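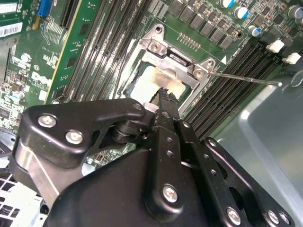
Evaluating socket approach on used desktops

Last updated in March · 2 min read

Our group at Pindmont is preparing a methods note on robotic desktop disassembly. Should success at the processor socket be reported per attempt or per machine?

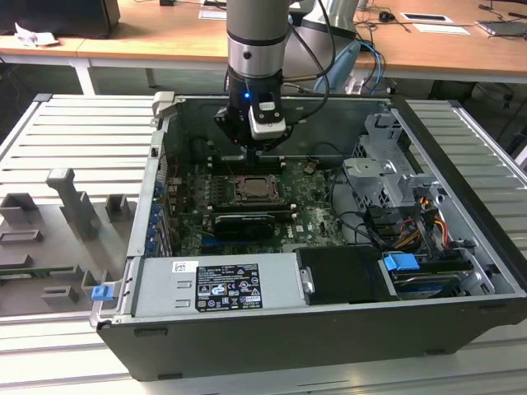
arancibia_lab
Report both. In the Dulport trials we logged 427 attempts over 30 machines, and the per-attempt rate hid 4 machines that failed every time. Publish the table by machine.

Please also state the view used for alignment. Ours was the wrist view, with the fingers brought over the socket area before any descent. 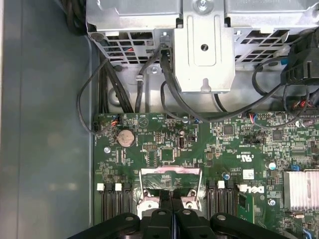

Wrist view, fingertips together over the socket area, memory slots on both sides.

fender_bench
Per attempt is standard. 100 attempts should suffice.

dulport_methods
I would not pool open and covered sockets. Record the state of the load plate at the start of each attempt, and define "contact" in writing.

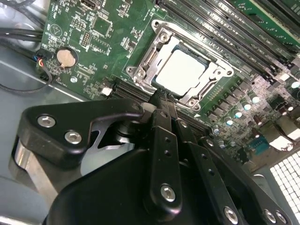

3 replies · 4 shares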